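**Dark marks on the wall right behind our tea table, and stains on the wood. What do I clean first?**

Posted by Unai Casado, 2019-06-17

Hi all, quick one, on my break. We have a small wood table shoved up against a painted wall in the shared room at Dramonwood, it's where everybody makes their tea. Kettle, cutlery holder, cups, that's it. The wall behind has gotten bad. Little dark specks all over but the worst is a band of it low down, right above the table top. Also an orangey spot on the wood near the front edge, and some yellow marks down the side.

I tried a damp cloth on the wall Saturday, paint started coming off on the cloth so I stopped. Matte paint I think?? It's chipped in places already. No idea what brand, it was like that when we got the room.

Table is pale wood, and it feels like there's no finish on it. Don't want to make it worse. We have 50 bucks for the whole thing and need it decent by July.
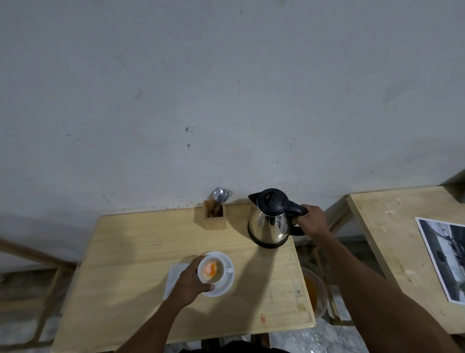 Can you use bleach on bare wood?

Skip it on anything you care about, it lifts the color unevenly and roughs up the grain. Dish soap first, then fine sandpaper if the soap doesn't do it.

That part is from the pinned thread btw (2,631 views, and still nobody reads it). I read it. Just not sure about doing the sandpaper on a table people use every day.

Things I need to know:

- is the band at the bottom splashes or mold, how do you tell
- do I repaint or put something over it
- what do I put on the wood after so it stops soaking up tea

Thx

---

**Marcelino Pastor**

just paint over it. one coat. done

---

**Ona Liepiņa**

Please don't just paint over it. If it's mold it comes right back thru the new paint, and if it's tea or grease it'll bleed thru too, ask me how I know (hallway, two years ago, did it twice).

How to tell, more or less: pull the table out from the wall and leave it out. Wipe a small patch with a little dish soap on a soft sponge, wrung out really well. Dab, don't scrub, that's where your paint went. Splashes mostly lighten or go. If it's fuzzy, smells musty, or it's back in a week or so, think damp and tell whoever runs the building before you spend anything.

Assuming splashes:

1. Soap, then plain water, then let it dry. Overnight at least.
2. Scrape loose chips with a plastic scraper. Fill the bigger ones. Sand smooth once it's hard.
3. Stain blocking primer on the low band and wherever it's dark. Small can is plenty.
4. Two coats of satin or semi-gloss. Matte behind a tea table is a pain forever.

Then keep the table 3 inches off the wall. I know it eats floor space. But you can get a cloth back there, and steam from the kettle doesn't just sit on the paint.

---

**Valeriano Arrieta**

Agree w/ Ona on the wall. Table stuff, since that got skipped:

Orange spot, could be fruit tea, could be sauce, same treatment either way. Baking soda and a little water to a paste, leave it 10 min, wipe off. Do the whole top lightly and not only the spot or you get a clean circle that looks worse than the stain. When it's dry go over it with 220 grit, WITH the grain. If the top is plywood go easy, the face layer is thin and you can go thru it quicker than you'd think.

Then food safe mineral oil or a water based clear coat. Oil is easier but you redo it every few months. Clear coat is 2 or 3 thin layers and the table is out of use for a couple days. For a shared room I'd do the clear coat, people won't re-oil anything.

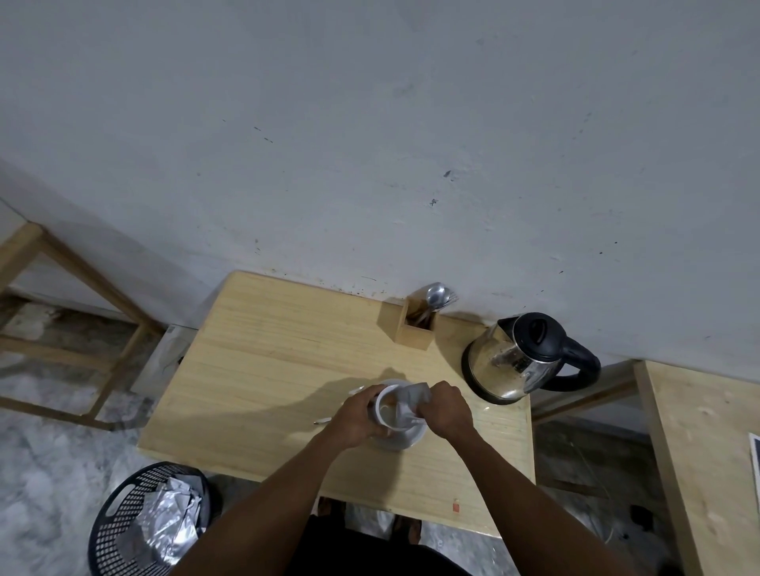

*Dramonwood Shared Rooms Team · Kitchen & Tea Corner board*

Couple more things while I'm here. Tray under the kettle and the cups. Cheap plastic or metal one with a lip, catches most of the drips, and you rinse it in the sink. Put the used sachets and tea bags straight in a little lidded bin next to the table, otherwise they get parked on the wood and that's how you end up with rings and colored spots. A saucer helps but only if people use it.

And move the kettle so the spout points into the room and not at the wall. We did that in the Vastcombe room and the wall there has stayed pretty clean.

---

**Unai Casado**

Ok great, thank you both. (Marcelino also, I guess.) Pulling the table out tonight and doing the soap patch, will check it next week. Going with clear coat. Is 6 hours between coats enough or does it need overnight?

**Valeriano Arrieta**

Check the can, they're all different. If the room's humid give it overnight.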